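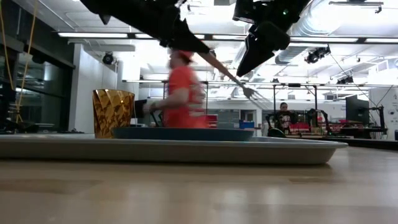
How I set up a tray supper (and get it to the couch in one trip)

I eat off a tray way more than I eat at a table. I used to feel bad about it, and then I bought a decent tray and stopped feeling bad. A few people asked how I lay mine out so stuff doesn't slide all over, so this is the whole routine, start to finish. It takes me 2 minutes, maybe less if the dishwasher has been emptied.

What you need

A big shallow tray with a raised rim. Mine is light gray and has rounded corners, and it's large enough that dinner doesn't feel like airplane food. You want a low rim, because a tall one bumps your wrists the entire time you're eating. I got mine at Rellico when they were clearing out the kitchen aisle.

One wide, low bowl. I'm a little obsessed with these! Navy blue is my favorite because pasta looks great in it. It holds as much as a regular bowl but it doesn't tip when you set the tray down on a cushion.

One heavy glass. I like an amber tumbler with the diamond-cut sides, since the pattern gives your fingers something to grab. Skip stemmed glasses. I have cleaned red wine out of a rug in Rokville and I'm not doing that again.

A fork, a napkin, and that's pretty much it.

Step 1: Clear a flat spot

Put the empty tray down on the table or counter first and build everything on it there. Don't try to load it while it's balanced on the arm of the couch (I did this for years). Give the bottom a quick wipe too, as one stray crumb under there will make it rock.

Step 2: Bowl goes down first

Set the bowl near the middle. It's the heaviest thing once it has food in it, so everything else gets arranged around it. A smidge to the left is fine if you carry with your right arm stronger, like I do.

Step 3: Glass right beside the bowl

Stand the tumbler upright, close to the bowl but not touching, or you'll hear them clink the whole way down the hall. Leave it empty for now.

Step 4: Fork and napkin

Fold the napkin in half and lay the fork on it, next to the bowl. The napkin keeps a metal fork from skating around. If you're left-handed, flip the whole thing and put the glass on the other side.

Step 5: Fill it up

Food first, drink last. I pour 231 ml, which I know because I measured it once against the pattern on my glass - that's a good inch below the rim and it hasn't sloshed on me yet. My bowl takes around 800 ml to the brim, and I stop well before that.

Step 6: Carry it

Hands on the short sides, thumbs on top of the rim, elbows tucked in. Look where you're walking and not at the drink. Staring at it makes it slosh more, I swear.

For soup nights, put a damp dish towel under the bowl. It won't budge.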